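Gripper trial, simulated cell: pre-run inspection checklist with comments
Site: Flanemora
Checked by: Gervasio Yáñez
Date: 19 April 2021
Units compared: Fultell parallel gripper, Kan parallel gripper, same arm, same controller

1. Emergency stop, software side
Result: Pass
Comment: Stops the arm from any pose I tried. The vendor's note says "instant." I would like to see that measured.

2. Joint limits loaded from the right file
Result: Pass after correction
Comment: The Kan profile was still using the limits from September. Fixed and reloaded. Please stop copying the folder by hand.

3. Grip force ceiling
Result: Fultell pass, Kan fail
Comment: Ceiling is 20 newtons for this trial. Kan accepts a higher value without any warning and then reports the lower one back. Until Gundonari explains that, I don't trust the force readout on that unit at all.

4. Finger travel and homing
Result: Pass, both
Comment: Homed each gripper 5 times. Kan was slower on 2 of them. Could be the controller.

5. Collision shapes match visible shapes
Result: Open
Comment: Checked for the fingers only. The objects have not been checked, and that is where I expect trouble. See item 7.

6. Camera view of the work area
Result: Pass with comment

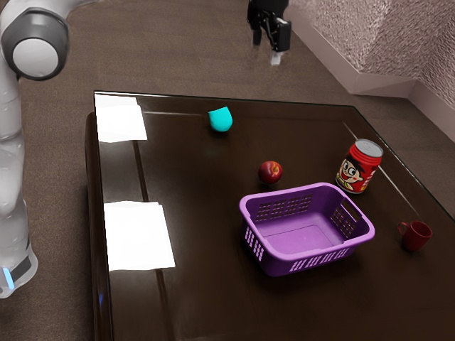

Comment: Gloss on the tabletop is my main complaint with this setup. The sales sheet for the Gundonari camera package claims reflections "do not affect" object detection, and I have seen no run log that backs it up. The apple leaves a dark red smear in the surface under it, the basket and the can reflect too, and the overhead lights add bright streaks. Repeat the detection test with a matte top before anyone compares scores.

7. Object set suitable for comparison
Result: Fail
Comment: Too easy on the rims and handles, too vague on the rest. The basket has slots along its sides, and a fingertip could catch in one if the collision shape is a plain box. Add something heavy and something soft.

8. Clearance at table edge
Result: Open
Comment: The mug needs its own approach path. Run it at reduced speed first.

9. Logging
Result: Pass
Comment: Save the raw force values, please, and leave the "success" flag out of the report. I don't know who defined success.

Release for comparison runs: Fultell yes, at reduced speed. Kan no, pending item 3.
G. Yáñez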